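**vetetau-bin**: grasp logs from the shared workshop in Prarkent. Kept by Orest Shevchuk.

The log holds 949 attempts from October. I would not read too much into them. Every one used the same bin, the same arm and whatever was on the shelf that evening, so any model that does well here has mostly learnt our bin.

## Setup

KUKA arm, metal gripper, metal bin clamped to the table. Blue tape marks the tabletop. If you knock the bin, log it in `moved.txt` and start a new session. 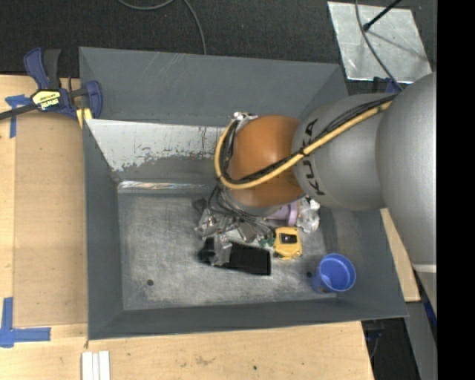
*Arm in the bin, with the tape measure, the blue cup and other small objects.*

## Known problems

- `success` means the fingers stopped before fully closing. A pinched cable passes too.
- 96 rows have no end time. I left them in.
- The Moncrieff planner claims to cope with shiny things. I haven't seen evidence of that in our logs.
- Labels were done by one person (me), with more than 20 changed on a second look.

## Use

`python replay.py --session 10`

Plinton format export is half written. Don't rely on it. Corrections welcome, preferably with the row number.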